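Right gripper halts in tray, fault 268

Our Jeltidum two-arm cell sorts food items at a desk. The right gripper closes inside the clear tray and the arm stops with fault 268. How should this be cleared?
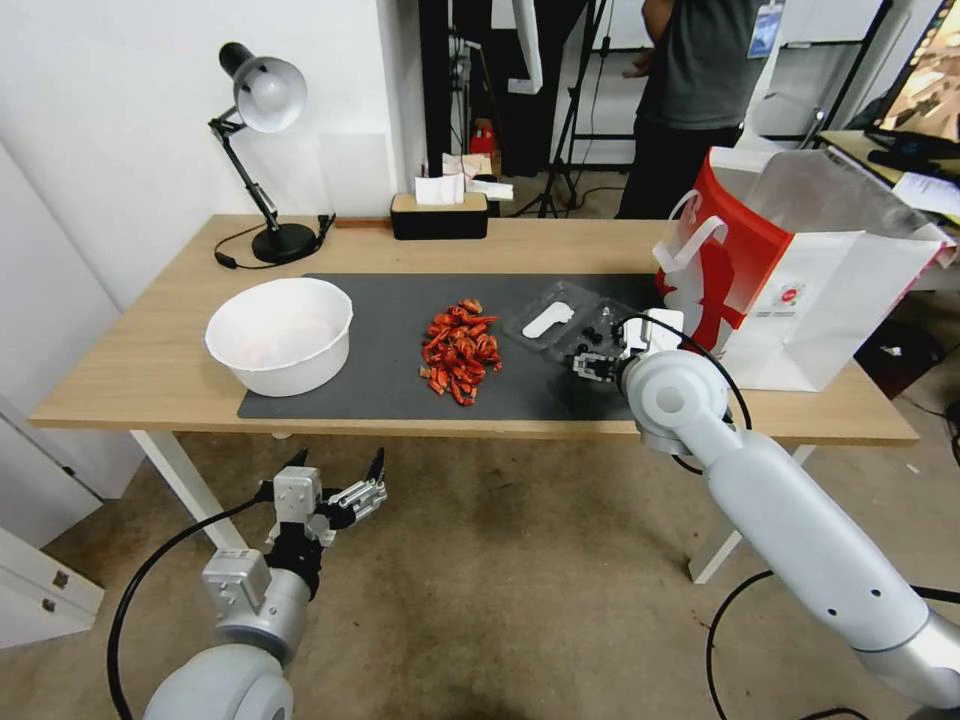

The left arm is unaffected.
Ultlow

Do not reset under load. Press stop, open the jaws by hand and check that the arm cable is free at the wrist.
Jullport

Lower the grip force.
Alcantara

Comments
Same fault in August. The cable was the cause.
Please state the firmware version.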